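Ticket 129 — Simulator demo for the Fleltbridge open day in July
Status: solved, please keep open until after the visit

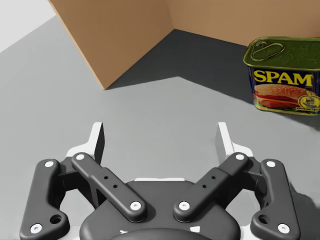
Problem: on the visitor computer at Whitcombe the simulation starts normally, but when a visitor presses Start again, the gripper moves to the place where the can was in the run before. The colours and the shadows are fine. On my own computer I do not see this behaviour.

Tried first: restarted the Grandar viewer, no change. Then I copied the scene file again from the Pravard folder, also no change. I ran the demo with the can fixed at one position and it was picked up in every run, so I think the gripper settings are good.

Update, 10:40. I compared the two settings files line by line. On the visitor computer the option "keep last target" was on. I switched it off and did 3 restarts. In two of them the gripper went to the correct place. In the third it waited a long time and then closed beside the can.

Update, 14:15. The waiting was a different problem — the step limit was 1000 on my computer and much lower on the other one. I have now put the same value on both. Almost 2 hours of running without an error.

For the open day: please do not update the viewer before the visitors have left. If the gripper goes to an old position again, close the whole program, not only the window, and write the time in this ticket. The backup copy of the settings is in the Pravard folder, under "visit".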